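Open day at Brorkbridge

The gates opened at 9 a.m. and there was already a line back to the parking lot. Brorkbridge, home of Dullberg's second-division soccer club, holds its open day every December, in the week the league stops. Entry is free, but the tour of the main stand has to be booked, and all 92 places were gone before I got to the desk. A family ahead of me had a spare ticket.

Our guide was Soledad Huerta, who runs the academy office. She took us through the away dressing room first, then the tunnel, then the home side. The home dressing room has new benches and the same old showers. Serrano, the goalkeeper, was signing shirts by the door and stayed well past his half hour.

The east stand is still closed. Huerta said the 900 seats taken out in the summer will go back in before the spring games, with the front rows set a little higher. From where we stood the old sight line was easy to judge, and it was bad. Anyone in row two had the dugout roof across the near corner flag.

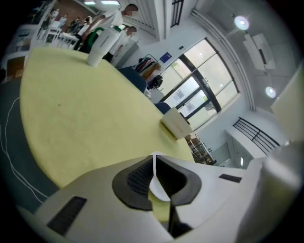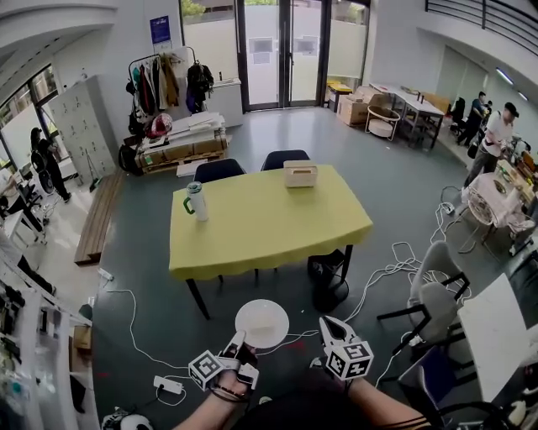

Two views from a stop at the tables, one with a round top and one with a square.

The open training session started at 11. Coach Fokent split the squad into two groups and kept them on short passing for 17 minutes before any shooting. Two of the under-18s joined in and one of them, a left back, looked comfortable. The last part was a small-sided game across half the field, which the bibs won 4-2. Fokent stopped play often and the talk carried well enough to hear from the rail.

The club shop was cramped and slow. Last season's away shirt was marked down but only in children's sizes. The fan association had a stall by the turnstiles and had signed up 234 new members by early afternoon, according to the board behind it.

Buses back to the station leave from the north gate every half hour. The stop is on the far side of the road and the sign is easy to miss.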